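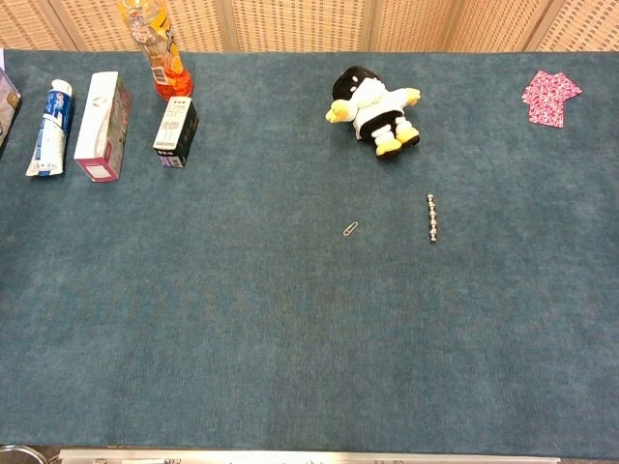

Data / Housing / Rentals / Wedon Rental Adverts

Wedon Rental Adverts

README and data card, version 4

This set contains 3280 adverts for flats and houses to let in the town of Wedon. Each advert is one row. The texts were written by letting agents and by private landlords, and they were published on the public notice pages of Tulline, a small letting office which also accepts adverts from others. Tulline gave us written permission to copy the texts and to share them.

The set was made by Gayan Khan and Crisanto Calimlim. We wanted to know how often a rental advert says clearly what the tenant must pay besides the rent. There was no suitable collection for a town of this size, so we started our own.

What is in the folder

adverts.csv is the main file. It has one advert per line, in UTF-8, with a comma as separator and double quotes around the text fields.

labels.csv has the labels which we added by hand. It is joined to the main file by the column advert_id.

areas.csv is a short list of the areas of the town, with the spelling we have chosen for each.

checked.csv has the 100 adverts which were labelled by both of us independently.

CHANGES is a plain text file. Please read it if you used an older version.

Columns in adverts.csv

advert_id: a number given by us. It has no relation to any number used by Tulline.
month: the month in which the advert first appeared, as a word, for example September.
area: the area of the town, in our spelling.
kind: flat, house, room or other. A studio is counted as a flat.
bedrooms: as written in the advert. Empty if the advert does not say it.
rent: the monthly rent, as a whole number. Weekly rents were changed to monthly, and the column rent_changed is then "yes".
rent_changed: yes or no.
furnished: yes, part, no, or empty.
poster: agent or private.
text: the full text of the advert, after the cleaning which is explained below.

Columns in labels.csv

deposit_stated: yes if the amount of the deposit is given as a sum or as a number of weeks. "Deposit required" alone is labelled no.
bills: included, some, not included, or not said.
service_charge: yes if the text says who pays it. This is rare for houses.
pets: allowed, not allowed, ask, or not said.
parking: own space, street, none, or not said.
notes: free text from the person who labelled. Most rows have nothing here.

How the texts were collected

We saved the notice pages once each evening, at 9 pm, with a small script called Grendilon. It keeps the page as it was and does not follow links to other sites. If the same advert was shown again with no change, we kept the first copy only. If the rent was different the second time, we kept both, and the column same_as in adverts.csv points from the later one to the earlier one.

On two evenings the script stopped and we noticed it only the next morning. Adverts which appeared and disappeared on such an evening are missing. We believe they are few, but we can not prove it.

Cleaning

Telephone numbers, e-mail addresses and names of persons were replaced by the words PHONE, EMAIL and NAME in capital letters. House numbers were removed and street names were kept. There is one exception to this: Rathnayake Court is a very small building where the street name would be enough to find the flat, so it is written as BUILDING everywhere.

Spelling mistakes were left as they are. Please do not correct them in the main file and send it back to us, we have received this two times already. If you need a corrected text, make a new column.

Labelling

Crisanto labelled the first 900 adverts and wrote the rules while doing so. Gayan labelled the rest with the finished rules, then Crisanto went back through his own part, as the rules for bills had changed in between. The adverts in checked.csv were done by both, without discussion. We disagreed mostly on bills, where the advert says something like "some bills inc." or "water sorted". Our decision was to use "some" in all such cases, also when the writer perhaps meant all of them.

For pets, the sentence "would suit a quiet professional" is not counted as a refusal. One reader wrote to us that it should be. We keep it as "not said", and the sentence is easy to search for.

Known problems

The rent is the rent which was asked. We do not know what was finally agreed, or whether the home was let at all.

The area north of the railway has few adverts. Homes there are often let by word of mouth, and the set should not be used to compare it with the centre.

Rooms in shared houses are sometimes advertised with the rent of the whole house. Where the text made this clear we put the rent of the room. In other cases a very high rent for a room is probably this mistake.

The column bedrooms sometimes counts a box room and sometimes not. It depends on the writer.

Use

You may use the set for teaching, for study and for your own programs. Please do not use it to find out who lived at an address or who owned it. It is also not suitable for setting a rent, for the reasons given under Known problems.

If you publish something, please name the set and the version. A copy of your work is welcome but you do not have to send it.

Corrections

Send us the advert_id, the column and what you think it should be. One correction per line is easiest for us. We answer when we can, usually in the evening, and accepted corrections go in the next version and in CHANGES.

Filed under: Letting, Open data, Text collections

Related items
Wedon area names and their spellings
Labelling rules for bills and deposits
Grendilon: notes on setting up
Rental Adverts, version 3 (old)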